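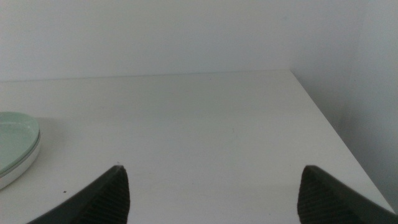 Why Does a Bowl Have a Rim?

By Nayara Queiroz

Print this page
E-mail this page to a friend

Go to the kitchen and take a bowl out of the cupboard. Run one finger along the top edge. That edge is called the rim. On some bowls it is thick and round. On others it is so thin you can hardly feel it.

People have been making bowls for thousands of years, out of clay, wood, metal, glass and, much later, plastic. The shapes have changed less than you might think. A bowl still needs a bottom to stand on, a wall to hold the food in, and a rim where the wall stops.

What the rim does

The rim is the part of a bowl that gets bumped the most. It hits the faucet when you wash it. It knocks against other bowls in the cupboard. Spoons bang on it every morning. If the edge were sharp and thin all the way around, it would chip quickly, so many makers leave it a little thicker than the wall below.

A rim also makes the wall stiffer. You can test this with a paper cup. Squeeze the cup in the middle, then squeeze it at the top where the paper is rolled over. The rolled part pushes back harder. Many plastic bowls work the same way.

And the rim is where you hold on. When soup is hot, the wall of the bowl gets hot too. A rim that sticks out gives your fingers somewhere to go.

One color or two?

Anderson Meireles makes bowls in a small workshop called Stindora. He learned from an older potter, Genivaldo Magalhães, who painted all his rims white, whatever color he used for the rest.

"I asked him why, and he said he liked to see where the bowl ended," Meireles says. "I still do it on most of mine."

A pale rim is easy to see on a dark table. On a white table it can almost disappear, and then it is the color inside that shows you the shape.
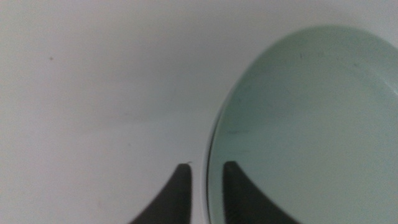

A pale green bowl with a white outer lip, on a white surface.

On clay bowls, the color usually comes from glaze. Glaze is a thin coat of ground-up minerals mixed with water. The potter dips the bowl in it or brushes it on, and then the bowl goes into a very hot oven called a kiln. The heat melts the minerals into a layer of glass. To get two colors, the potter can use two glazes, one for the inside and one for the edge.

Plastic bowls get their color in a different way. The color is mixed into the plastic before it is shaped. If you scratch a bowl like that, the scratch is often the same color as the rest.

Light and dark inside

Put a plain bowl near a window and look down into it. Even if the bowl is all one color, it won't look like one color. The side that faces the light is paler. The side that curves away from the light is darker -- it may even look gray. Your brain uses those small changes to tell that the bowl is hollow.

Artists know this well. Cleiton Evangelista teaches drawing to fourth graders, and in November his classes draw bowls. He has them start with the shadows and leave the outline for later. He also has them look from different places, and to do that they have to get out of their chairs.

From straight above, the rim is a circle. Step back and it turns into an oval. Crouch down until your eyes are level with the table and the oval gets flatter and flatter, until it is only a line.

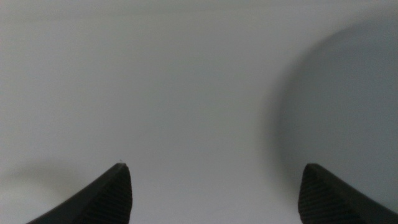 The table matters too. A plain white table is a good place to draw from because there is no pattern to get mixed up with the shape. If your table has stripes or flowers on it, lay down a sheet of white paper first.

Try it yourself

You will need a bowl, a pencil, a lamp and 5 sheets of paper.

1. Put the bowl on one sheet of paper, with the lamp to one side.

2. Stand up and look down. Draw only the shape of the rim.

3. Sit down and draw the rim again on a new sheet.

4. Rest your chin on the table and draw it a third time.

5. Move the lamp to the other side and draw the shadows inside the bowl. Save the last sheet for your favorite view.

Lay your drawings side by side on the floor. Ask someone at home to guess where your eyes were for each one.

Words to know

Glaze: a coat of minerals that melts into glass in a kiln.

Kiln: a very hot oven for baking clay.

Rim: the top edge of a bowl, cup or dish.

Print this page
E-mail this page to a friend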